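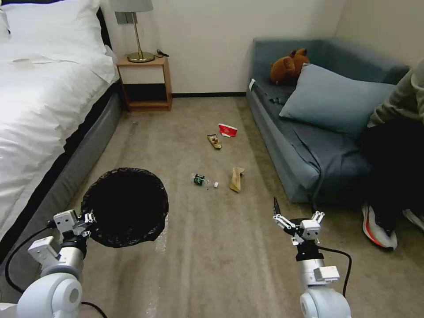 I have been cleaning hotel rooms for 12 years, and I never expected to come home and write a blog post about trash. But I've been bending my family's ears about it since February and they have asked me to please tell somebody else.

So! The Trorkau (that's our hotel, and yes, everyone spells it wrong) has a two-armed robot learning to pick up the floor before housekeeping starts on a room. One arm holds the bag open, the other one goes after the cups and bottles and wrappers. It does the floor and only the floor. Beds, bathrooms, lamps, dusting, finding the missing remote, all of that is still us.

If you've never done this job you might think picking up a bottle is nothing, and one bottle is nothing. We have 100 rooms. After a wedding weekend I can fill a bag before I've even touched the sheets, and every single piece is a trip down to the carpet and back up with my knees complaining the whole way. Bottles aren't even the worst of it, because their caps go off on their own and you find them with your foot. I kept a tally on the back of my room sheets for a while, just for the floor, and got to 2,362 pieces before I ran out of sheets. I showed it to my supervisor, Ciarán Ó Flaithearta, and he pinned it up in the linen room, where it still is.

What I like best is how the day has shifted. We used to go in, clear, strip, make, wipe, vacuum, always in that order and always behind. Now on the robot's rooms I go straight to the bed, and I have time to do the corners the way I was taught. I also got asked to be one of the people who shows it things, which means I get to say "no, that's not trash" for a living part of the week. A paper bag is a hard one! Sometimes it's garbage and sometimes there's a pair of earrings in it. I always look inside, and I've been pretty loud about wanting that to stay a person's job.

Not everyone is as thrilled as I am. A couple of the women on my floor wanted to know straight out if hours would be cut, and I asked it too, in the meeting, with my hand up. The answer was that our room count per shift stays where it is through next year, in writing. I have my copy in a drawer. I'd like to see the year after that in writing as well, and I'll keep asking.

It is slow, by the way. I can clear a floor while it's still thinking over a candy wrapper. But it doesn't have my knees, so it can take all the time it wants.

Next up is room 415, the one with the awkward corner behind the armchair. I've asked to be there for it.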